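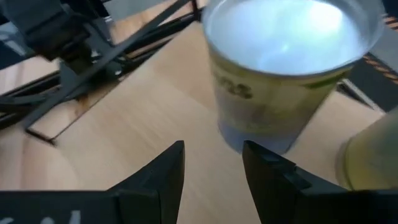 ## Kiltineo planner sync, August

Chair: Firouzeh Mahmoudi. Started at 3 p.m., or when the build finished, whichever you believe.

**1. Perception.** Drusach still boxes a can rim and the label under it as two objects, then plans a grasp for each. The merge step goes in before the planner sees anything. Threshold stays at 92 until someone can say where 92 came from.

**2. Two-arm planning.** With both wrists over the shelf, the collision checker takes 155 ms per query, mostly to announce that the arms are near each other.

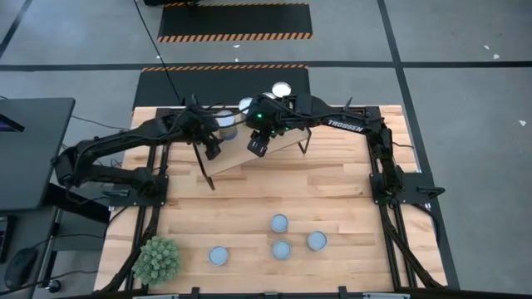

The plan is to cache the fixed geometry and check only the moving links. Kovalchuk branch has this half done and has had it half done since the last minutes.

**3. Grasp approach.** Finger closure is triggered on estimated distance to the rim. Proposal: trigger on motor current too, and log both.

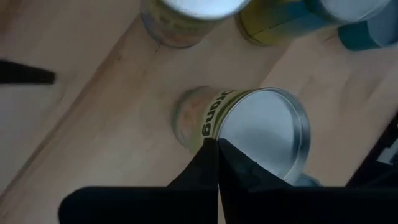
Otico asked whether the log would be readable this time, and said that 2 timestamps in different clocks do not count as one. Accepted, with some sulking. One clock, set at launch.

**4. Labels.** Class names move to the config file.

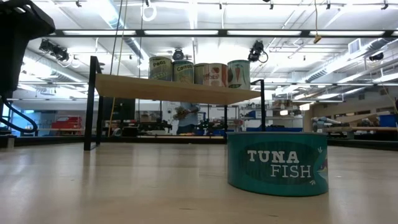 *Item 4: shelf cans and the tuna can, side view.*

**Actions**
- Merge step: Mahmoudi
- Cached geometry: Kovalchuk branch, owner wanted
- Single clock: Otico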